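Wet weather overtrousers for a walking bus, worth paying for?

kieudinh
Joined in April, mostly lurking

Our school has started a walking bus and I've been volunteered to be the back end of it. That means 40 minutes on foot each morning in whatever the sky has to offer. I have a decent coat. From the waist down I have jeans, and by the time I get to work I squelch.

I'm looking at the Serkon overtrousers in yellow and the Plernari ones in orange. The Serkon are a good bit dearer. Is there any difference apart from the colour and the size of the logo? I'm short, if it matters. Everything waterproof I have ever owned was cut for a man who fits gutters.

phong_ton
Serkon, no contest. Mine have done three winters of dog walking and one festival. The seams are taped all the way down and the zip goes up to the knee so you can get them off over boots without sitting in a puddle. The Plernari have a popper at the ankle and a lot of optimism.

ngakim
Disagree with Phong, as is traditional. I've had both. The Serkon are very waterproof and you will be just as damp inside them, only it'll be your own doing. For a walk that long at child speed you want something that breathes. Plernari with the mesh lining. Buy them a size up.

phong_ton
A size up on someone who's just told us she's short. She'll be walking on them by the second lamp post.

ngakim
They have a drawstring, Phong.

phong_ton
They have a drawstring at the waist. I've yet to meet a pair of trousers that gets shorter when you tighten the waist.

chauphung
Could I drag this back towards the question. I do the crossing near our school and go through a pair a year. Things I'd look at before the name on the label:

Reach. Put them on over what you'd really wear and climb a stair. If the crotch stops you, put them back.

Where the reflective bands sit. Two round the lower leg is what you want, because that's the bit that moves. A single band up at the thigh vanishes under your coat and is no use to anyone.

Pockets. Most overtrousers only have slits so you can get at the pockets underneath, and rain takes the same route.

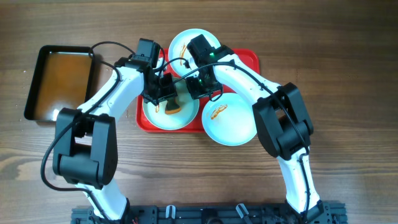 Washing is the other thing. Cool wash, no softener, hang them up. Softener ruins the coating and people then write furious reviews about how the trousers leak. Mine went dull at the knees after a winter of being scrubbed with washing-up liquid, and that was entirely my own fault. If the bands have cracked or gone grey, the trousers are gardening trousers now.

kieudinh
This is very useful, thank you. I had not thought about the bands at all. The orange ones do have the thigh band, now I look at them. Does anyone know if the Serkon come in a short leg?

xuanluong
They do but it's hidden. You have to pick the colour first and then the leg length turns up, like a reward. Item 3314 in the shop catalogue if you'd prefer to ring them and say a number.

Also, has anyone tried Stalum? Half the price, and they do a short leg as standard.

phong_ton
I tried Stalum. I returned Stalum.

xuanluong
For what reason?

phong_ton
They made a noise. Every step. I sounded like a man eating crisps in a library.

ngakim
For a walking bus I'd call that a feature. The children will always know where she is.

chauphung
I had Stalum for the lollipop job and they were all right for the money. The elastic went by Christmas. If you only want them for one winter to see whether you stick at it, I wouldn't turn my nose up.

ngakim
I still say she'll boil in the Serkon. We had more than 200 replies in the last thread on breathability and I don't remember one person changing their mind, so I'll leave it there.

phong_ton
You won't.

kieudinh
Well, I rang. The short leg in yellow is out of stock until after half term, and the nice lad on the phone offered me a long leg and suggested I hem them. I asked what that would do to the waterproofing and he went away to find out. He was gone for a while and then it was hold music.

So I've ordered the Stalum for now. They should be here by Friday. I'll report back on the crisps.

ngakim
Don't use softener.

xuanluong
Are you taking them in yellow or orange? The orange comes up quite pink on the website.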